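# Bohrkern aus Briltlow: Ascheschicht älter als gedacht

23.4.23 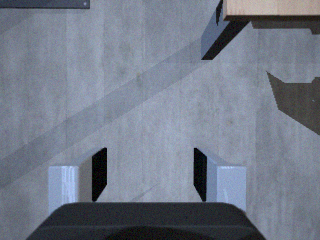

Die Ascheschicht unter dem Becken von Briltlow ist offenbar deutlich älter als bisher angenommen. Das geht aus der Auswertung des Bohrkerns Sostov 2 hervor, der im vergangenen Juni gezogen wurde. Endteufe 170 Meter, Kerngewinn fast vollständig. Die Asche selbst: ein dünnes Band, kaum breiter als ein Daumen, darunter dunkler Tonstein, darüber heller Kalkmergel. Farblich macht der Tonstein nicht viel her, ein kühles, leicht bläuliches Grau mit helleren und dunkleren wolkigen Flecken. Unter dem Mikroskop dann aber Glasscherben, Zirkone, geschockter Quarz keiner. Also Vulkan, kein Einschlag.

Bisher galt die Schicht als Rest eines kleineren Ausbruchs im Lerker-Massiv, mitten in der Kreidezeit. Die neuen Datierungen an den Zirkonen passen dazu nicht. Sie rücken den Ausbruch nach unten, in den oberen Jura. Damit wäre das Lerker-Massiv als Quelle raus, dort gab es zu der Zeit noch gar keinen Vulkanismus. Woher die Asche stattdessen kam, ist offen. Im Gespräch ist ein Schlot weiter südlich, heute unter dem Meer, bislang aber nur aus der Seismik bekannt.

## Foraminiferen brechen ein

Auffällig ist, was direkt über dem Band passiert. Die Zahl der Foraminiferen bricht ein, mehrere Arten fehlen ganz und tauchen erst Meter weiter oben wieder auf. Insgesamt wurden 1.603 Gehäuse bestimmt, der größte Teil davon aus dem Abschnitt unterhalb der Asche. Ein weltweites Aussterben lässt sich daraus nicht ableiten, dazu reicht ein einzelner Kern nicht. Regional muss das Ereigniss aber heftig gewesen sein. Gegen einen einfachen Zusammenhang spricht der Karbonatgehalt: der fällt schon knapp unterhalb der Asche. Möglich also, dass sich das Meer bereits vorher veränderte und der Ausbruch nur dazukam.

Der Pretorius-Graben, nearest Vergleichspunkt mit ähnlicher Abfolge, liegt nahezu 50 Kilometer entfernt. Auch dort ein graues Band im Tonstein, bisher nie datiert. Proben sind genommen, Ergebnisse stehen aus.

## Wie es weitergeht

Geplant ist eine dritte Bohrung am Nordrand des Beckens, diesmal tiefer, Zielteufe 1.000 Meter. Genehmigung liegt vor, Finanzierung für die erste Hälfte auch. Strittig noch der Standort: die eine Variante nahe an der alten Störung, mit Risiko für den Kerngewinn, die andere weiter draussen und dafür mit dünnerer Juraabfolge. Die Kernhälften von Sostov 2 bleiben vorerst im Lager in Briltlow, die Messreihen zu Karbonat und Spurenelementen sollen mit der Veröffentlichung frei zugänglich sein. Der Aufsatz ist eingereicht, Begutachtung läuft.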